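Home Posts Workshop Notes Reading About Contact

So the machine is in! I've been promising a post about it since April, and a few of you have been nudging me, so let me try to get it all down before I forget what the first weeks were like.

For anyone new, I work at Clemard, where we make rope mats and coiled bases for shop displays. Until this spring every one of them was coiled by hand on the floor, start to finish. Then the order from Flullport came in, 1,000 small mats in natural cotton, and Hanane Bouazza (she runs the floor and has the calmest voice of anyone I've ever worked for) said we could either hire for one season or finally get the winding table we'd been talking about for years. We got the table. It's a Navarro, it turns a flat coil at an even tension, and a little arm lays the glue line as it goes. I love watching it. I have stood there with a cold coffee more times than I should admit.
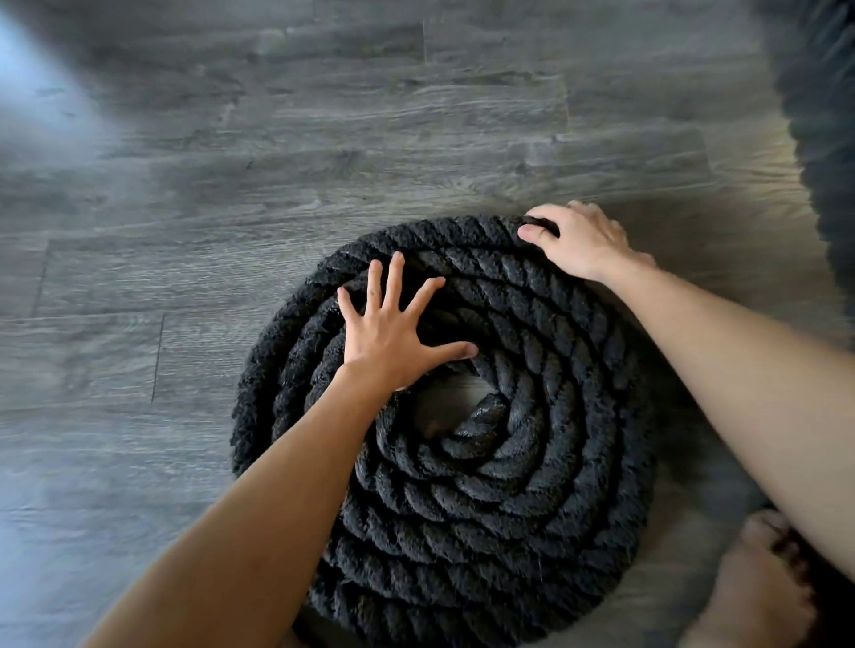 What surprised me is how clearly it has split the work in two. The table is wonderful with thin, even cord. Give it the heavy three-strand stuff and it sulks - the strands want to twist, the start of the coil won't stay small, and the arm has no way of feeling that a turn is about to ride up over the one next to it. You feel that in your palms right away. So the thin mats went to the machine and the thick ones stayed with us, down on the floor, shoes off if you like, same as ever.

And the thick ones are getting better! We used to squeeze them in at the end of the day when everyone's knees had had enough. Now there's time to undo a coil and start the middle over if it looks lumpy. Danilo Tiongson has been showing me how he starts his, with a much tighter first turn than I ever dared, and I've changed the way I do mine completely.
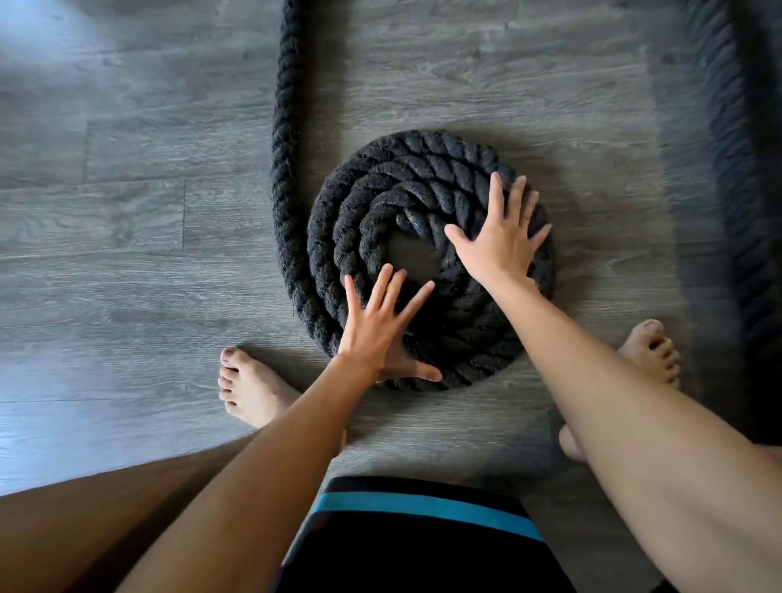
There are things I miss. Coiling the small mats was easy, chatty work, four or five of us in a ring talking nonsense, and that part of the day is mostly gone. Somebody has to mind the table, and minding it is lonelier than coiling. We asked Hanane if we could swap every couple of hours and she said yes on the spot, so now there's a list taped by the door. Danilo signed up for every Tuesday because he likes the sound it makes.

Pay was the other worry. We used to get a bit extra per mat, and a machine that made 454 of them in its first full week would have made a mess of that. It's a flat rate now, set a little above what most of us were taking home. I was nervous about it and I'm fine with it.

Next up is a batch for Pukby, 40 big round ones in the heavy rope, all by hand. I've already called dibs on the first.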